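Progress report to the fund office, Thursday, June 30, 2022
Project: less salt in canteen lunches, Abu Hammour site

You asked whether the money is doing what the proposal said it would. My answer for this period is that I don't know yet, and I would be wary of anyone who says they do.

We now have lunch records for 131 regular diners. The target was a daily intake under 2000 milligrams of sodium. Our records cover one meal a day, so most of what these people eat is out of our sight. The kitchen has cut the salt in soups and stews, and Favora has switched us to a plainer bread. Those are real changes. Whether anyone's total has moved is another matter.

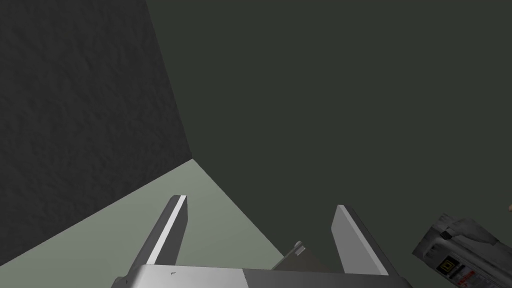
The Nisska kitchen takes a brighter view and wrote that the complaints have stopped, the soup pots come back empty, and we should call the first stage a success. I would like to agree. Complaints also stop when people give up complaining, and an empty pot says nothing about what was stirred into the bowl afterward.

The diet diaries are the weak spot. People were asked to write down every extra pinch, and on many pages the same figure is copied from Monday to Friday. I have left those pages out of the tables for now.

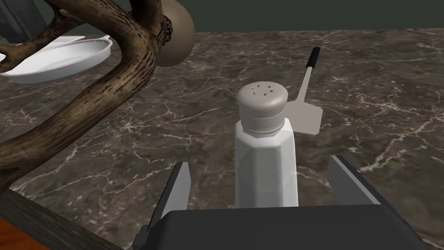 Table salt is the part we planned for least. The proposal treated it as a small leftover, and I signed off on that, wrongly I think. A white shaker with a cluster of holes in a domed cap, like the one shown, gives no hint of how much has gone on a plate, and diners guess low. Weighing shakers before and after lunch would give us a total per table, though still not per person.

Brallumora has offered a low-sodium blend for a trial in November. Their leaflet promises that diners won't taste the difference. I asked for the test behind that claim and have had no reply - so I have not put the blend in the budget.

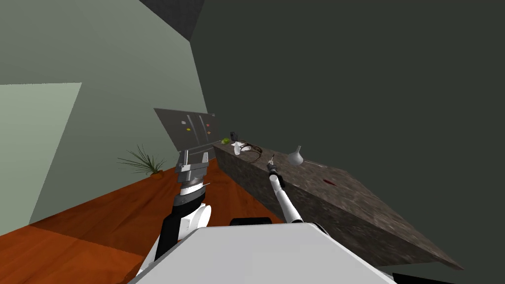

If the test does arrive, I would still want 3 weeks of ordinary salt first, weighed daily, so that there is something to compare it with. Spending to date is within plan. I request that the $2000 set aside for posters be moved to kitchen scales and diary checks. Please confirm before the next order goes out.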